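News from the two-armed bench

Yayra Nyarko asked me for a few paragraphs on what we've been up to since July, so I've put the kettle on and I'm going to try to do it without a single graph.

Most of you will know the Skeraddale room as the place where the fuses go. It's also where I've spent the best part of this year trying to teach two arms to tidy a desk, under the grand title of the Flulla project. The question we started with was a small one. If you show a pair of arms how to do a job by steering them through it yourself, over and over, how much does it matter that the desk looks a bit different every time?

Our first go was very neat. Same things, same spots, same order, and I was ever so proud of it. The arms learned the job quickly, and then I nudged a keyboard over by the width of my hand and the whole thing fell to bits! The left arm reached confidently for a patch of bare table and closed on nothing. Stella Rashidi watched this happen three times in a row and then asked, very kindly, whether I'd taught it to tidy or taught it to dance. She had a point.

So we started again, messily. Before each run I shuffle things about: keyboards at funny angles, one tucked partly behind an arm, the pen pot a bit nearer or further off. Then one of us steers both arms through the job and the computer keeps everything, meaning the joint positions and what all the cameras saw, wrist ones included. We've got 2,698 of these runs now, and my shoulders know about every one of them.

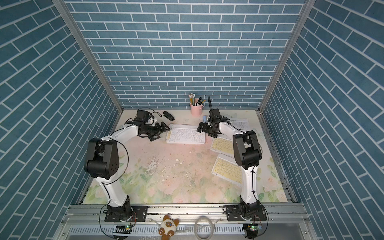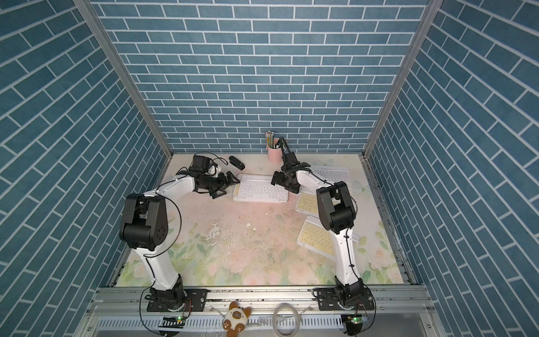 Keyboards, pen pot and flowery table top, with both arms reaching in.

The part I'm most pleased with is what we've been calling the Quaye trick (it was going to be a much longer name, and the longer name didn't fit on the folder). Normally the model looks, plans one small move, makes it and looks again. That makes it twitchy, and with two arms the twitches don't agree with each other, so one sets off while the other is still dithering. With the Quaye trick it plans a short stretch of movement for both arms together, carries out the first 10 steps of it, then has another look and plans afresh. The arms wait for each other much better that way. I'd expected it to be slower, and on the easy layouts it is a touch slower, but it drops far less.

We also wanted to know how many runs you really need, so we trained a version on just 410 of them, picked to be as unlike one another as we could manage. I'd have bet my lunch on it being hopeless. It came very close to the full set on layouts it had never met, and it beat the old neat version easily. Stella thinks we could go smaller still. I think she just doesn't want to do any more steering, and I can't say I blame her.

Where it's still poor: anything lying flat and dark, and anything that needs both grippers close together. When they meet near the middle they get shy and back off, and sometimes they carry on backing off until I stop them. We tried adding 6 layouts made up of nothing but close work and it helped a little, though the pens still come out of the pot in a clump more often than I'd like.

Next we're taking the same method over to the Plalline bench, which has different arms and much worse lighting, to see how much of this survives the move. If you fancy a turn at the steering, come and find me or Stella. It takes a morning to get the hang of, and you're allowed to be clumsy - the clumsy runs have been some of the most useful ones we've got.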